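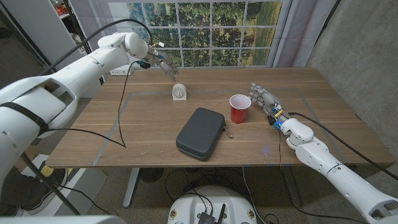 Section 4. Opening a detention case file

Welcome back, and well done for getting through the account settings in Section 3, which I know is the dullest part of the whole guide. From now on you will be working on the thing Praltosent was built for: keeping one clear, dated record for one person who is being held, so that the family, the lawyer and the consulate are all reading the same page.

Please set aside a quiet stretch for your first file. It goes much faster the second time, I promise, but the first one always throws up a question or two (what do we put for the court if there is no court yet?), and it's nicer to meet those with a cup of tea than with a phone ringing.

Before you start, have with you:

- the person's full name in Latin letters and in the original spelling
- the name of the relative or friend who first contacted you
- any paper you have been given, even a photo of one
- your Henov desk number
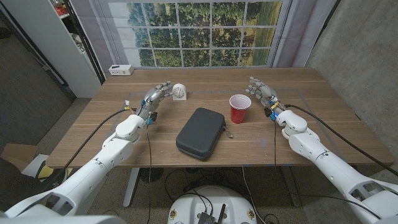 Jean Dunbar
Family Liaison and Training, Henov

4.1 Creating the file

1. From the main menu, choose Cases, then New Case. A blank form opens with the status already set to Unconfirmed. Leave it that way for now, however sure you are.

2. Type the surname in the first box exactly as it stands in the passport. If you only have it from a phone call, tick Heard, Not Seen next to the box. We have had the same man in the system under three spellings, and it took poor Jerome Mangubat in our records room most of June to stitch him back together.

3. Fill in Last Known Contact. Put the place first, then the time of day in the local time of that place. A note such as "evening" is perfectly fine if that's what the family remembers.

4. Choose the holding type: police station, pretrial center, immigration center, prison, or Unknown. Please don't guess from the length of time. Unknown is a good, honest answer and you can change it whenever you like.

5. Write the case title. You have 75 characters, so keep it plain: surname, country, holding type.

6. Press Save Draft. The case number appears at the top right.

Note: The case number is the only thing you should ever quote by e-mail. Names stay inside the file.

4.2 Adding the summary

7. Open the Summary tab and tell the story in order, starting with the last ordinary day. The box takes 900 words, though most good summaries are a great deal shorter. Say who told you each thing as you go along. "His sister says" and "the lawyer confirmed" are worth more to the next reader than any amount of polish.

8. Keep charges in their own box. Copy the article number of the law if you have it, and paste the wording in the original language underneath. Translations go in the third box, with the translator's initials.

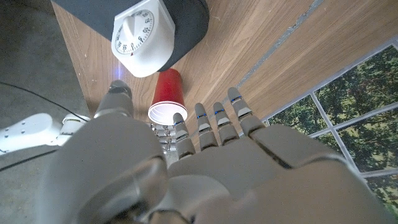
And do resist the temptation to tidy up the wording of a charge, even where it sounds clumsy in English. Lawyers will want to see the clumsy version, because the clumsiness is sometimes where the argument is.

9. Add at least one contact under People. Mark who may be called and who may only be written to. There is a box for safe hours, and I'd beg you to use it.

Caution: Never enter a relative's home address in the Summary tab. Everyone with reading rights can see that tab, including partner desks. Addresses belong in Sealed Details, which opens only for the case owner and one named deputy.

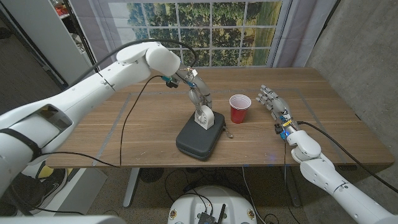 Wooden table with a rectangle of gray tape marking the work area.

4.3 Reminders and review

10. Go to Calendar and set the first review. The standard gap is 5 days for a new case and 90 days for someone already serving a sentence. You can shorten either one, but only a desk lead can lengthen them.

11. Enter any hearing you know of, with the court's name. If the hearing is closed to the public, tick Closed; the reminder will then go to the lawyer as well as to you.

12. Name your deputy and press Activate. The status changes from Draft to Live, and the deputy gets a message asking them to accept. Until they do, a yellow bar stays across the top of the file.

Note: Desks on the older Totska server will see the word Open in place of Live. It means the same thing.

If the file will not activate, look first at the People tab, where a missing phone prefix is the usual culprit. Next check that the deputy has finished the Farquharson confidentiality module, as the system won't accept anyone who hasn't. Still stuck? Write to the training desk with your case number and the text of the error message, and one of us will go through it with you.

Printing and sharing a file are covered in Section 5.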